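Home Newsroom For Workers For Employers Tosia Contact

FOR RELEASE IN JANUARY

Rulance opens Tosia, its text-message shift desk, to other staffing agencies

By Bhavana Thevar, founder, Rulance

I've been told a press release should be written as if a stranger had interviewed me and come away impressed. I tried it, and my own sister couldn't get past the second paragraph, so you're getting me instead. Hi! I run Rulance. We're a light industrial staffing agency: packers, pickers, loaders, line workers, people who clean tanks at hours when I'm asleep. Starting this month, we're letting other independent agencies use the thing we built to fill our own shifts. It's called Tosia, it runs on plain text messages, and I'm very happy to be announcing it.

The short version, for editors who have a hole on the page and ten minutes to fill it: Tosia sends an open shift by text to the workers who are cleared for it, takes the first good yes, tells everybody else the shift is gone, and lets the client know who's coming. No app, no password, no download. Agencies in our first group get it free for 90 days and then pay by the filled shift.

The longer version starts with a phone bill. When I opened Rulance I had one desk and one phone, and filling a shift meant calling down a list until somebody picked up. If a loader called out at 4:30 a.m., I called the next loader, and the next, and by the time I had a yes it was often too late for the person to catch the bus. Then two people would call me back from my voicemails, both ready to work, both out of bed, and I'd have to tell them never mind. I hated that call more than any other part of the job. You wake a person up, you offer them a day's pay, and you take it back.

So we bought software. I won't name the products, they were perfectly good products, they just weren't made for us. Each one wanted our workers to install something and keep it updated and remember a login. A good number of our people share a phone with a husband or a daughter, or change numbers twice a year, or have a phone that's full. They all read their texts, though. Herman Tambunan, who has run our dispatch desk for most of the company's life, kept a private group text going the entire time we were paying for those apps, and he filled more shifts with it than the apps did. I found out when I asked him why his thumbs were sore.

Tosia is basically Herman's group text with the awful parts taken out. The awful parts were: everybody saw everybody's number, three people would say yes at once, and somebody's uncle would reply with a thumbs-up and we'd never know if he meant yes or just good morning.

We asked Rostyslav Hnatiuk to build it properly. He'd done the payroll export for us and he has the patience of a fisherman. The first version took him one winter. It could send a shift and read the words "yes" and "no," and that was all it could do, and I remember thinking it was the best thing I'd ever spent money on. Since then he's taught it to understand "si," "ok," "ya," "I can but late," and a pretty wide range of spellings of "tomorrow."

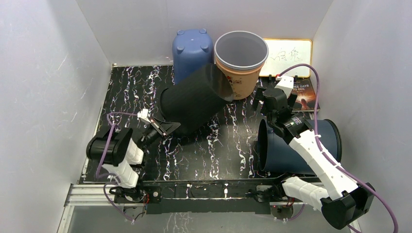
Dispatch is a memory job more than anything, and that's the part of Tosia I want other agency owners to look at closely. Who has a forklift card that's about to run out? Who can't be sent back to the bakery on account of the flour? Who asked for nights only until her son's out of school? In our early days all of that lived in Herman's head and on a dry-erase board, a little one like the one leaning on the wall beside the bucket, with handwriting on it that only made sense to whoever had held the marker. If the marker-holder was out sick, so were we. Tosia keeps those notes against each worker's record and checks them before a single text goes out, so a person with a lapsed card doesn't get offered the forklift shift in the first place. The dispatcher can overrule it, and has to type a reason when they do.

A few things I get asked right away, so I'll answer them now and save us all some email.

Does it replace dispatchers? No. I've got the same number of people on the desk as I had before, and they go home closer to on time. What's changed is that Herman spends his mornings talking to workers who have a problem, and to clients who want something odd, and much less of his morning listening to phones ring. If an agency owner wants to buy Tosia so they can let their desk go, I'd ask them to come talk to me first. I'd probably try to talk them out of it.

Does it score people? It doesn't, and this was a real argument in our office. Two of the clients we talked to wanted a star rating next to each name. We said no. A worker's record in Tosia shows which shifts they accepted, which they worked, and any notes they've agreed to. Workers can text the word RECORD and get their own back. If something in it is wrong they can text us and a human being fixes it.

Who gets asked first? Everybody cleared for the shift gets the text together, with one exception. Workers who had a shift canceled on them during the past week go to the front of the line. That rule came straight out of my hated phone call, and I think it's my favorite line of code in the whole thing (Rostyslav says it's four lines, fine).

What about people who don't want texts at all hours? Each worker sets their own quiet time. Tosia asks for it in the very first message, in whichever language they picked, and it doesn't send during those hours. Texting STOP takes a person off, and nobody at the desk can put them back on without a new yes from the worker.

We ran it in our own shop first, across 19 client sites, before I'd let anybody else near it. It broke a couple of times. There was one bad morning when a cold storage client got the same confirmation over and over until Rostyslav pulled the plug, and I drove over there with donuts. That bug is fixed. There's now a cap on how many messages a client can be sent about one shift, and it's a low cap.

Then we got lucky and met the people at Darkar. They make timekeeping software for smaller plants, and Gopinath Namboodiri, their head of partnerships, sat through a very long demo with me at their office and asked better questions than I had answers for. Darkar's time clock now talks to Tosia, so when a worker clocks in, the dispatcher sees it, and when they don't, the dispatcher sees that too while there's still time to do something. Gopinath sent me this for the release, and I'm leaving it the way he wrote it:

"Our customers were finding out about an empty spot on the line by walking the line. Now the agency often knows first and is already working on it. That is a calmer way to start a shift, and I would like more of our customers to have it."

Agencies don't need Darkar to use Tosia. It's a nice extra if your clients already have it.

Now the practical stuff. We're taking sign-ups for the first group through the end of the month. I'm looking for independent agencies with up to 200 active workers, mostly in light industrial, food processing, or warehouse work. Bigger than that and I'd like to talk, but please be patient with us, we're a small crew and I don't want to promise you something we can't pick up the phone for. After the free period the price is 80 cents per filled shift. There's no setup fee and no yearly contract. If you leave, you get your worker notes in a spreadsheet, and so do we delete our copy – I've been on the wrong end of that conversation with vendors and I promised myself I'd never have it from the other side.

Setup takes a morning, usually. You send us your worker list, Herman or one of his people goes over the notes with your dispatcher on a call, and we send out the welcome text together. I do suggest doing it during a slow week. Please don't do it during peak. One of us tried adding a new site during peak and the desk still brings it up at lunch.

We're also opening the doors at our Thomas office for anybody who'd like to sit at the desk and watch a morning go by. Come early, the good part is over by seven. There's coffee, there's parking behind the building, and you're welcome to bring your dispatcher along. In fact bring the dispatcher and stay home yourself if you can only spare one person. They'll ask the right questions.

About Rulance: Rulance is an independent staffing agency placing workers in light industrial, warehouse, and food processing jobs. It's owner-run (me) and it makes and supports Tosia in-house.

Press questions, sign-ups, and visits to the Thomas office all go through the contact page. Ask for Bhavana. If I'm on the desk I'll call you back after nine.

3 comments

Raghavendra Iyer
Does the quiet time setting follow the worker if they're registered with two agencies that both use this? We share a fair number of people with the shop across town and I can see them getting double texts.

Bhavana Thevar
Good catch, Raghavendra. Right now each agency's list is separate, so the worker would set it twice. I've passed it to Rostyslav and he made a face, which means he's thinking about it.

nightshift_dee
I'm on the worker side, packing. The part about the canceled people going first is good. Wish the place I'm with did that. Can you ask for only certain sites or is it whatever comes up?

Contact | Privacy | © Rulance | Back to top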